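How to Write a Short Poetry Review

Reviewing a poetry collection is one of the best ways I know to fall in love with it! Start by reading the whole book twice, once quickly and once aloud. On the second pass, copy out five lines that stop you — they will probably become the backbone of your piece.

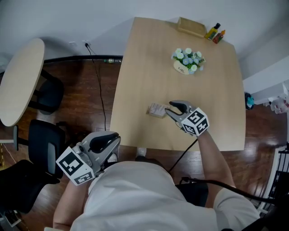
Next, look for what those lines share. When I reviewed Beatriz Rocha's Veloso, all of mine had rivers in them, and I had my opening sentence right there. Quote early, and let the reader hear the poet before you start explaining.

Keep the draft under 1000 words. Mention one poem that didn't work for you and say where it lost you (a line number helps). Then read your review aloud too, and fix anything you stumble over.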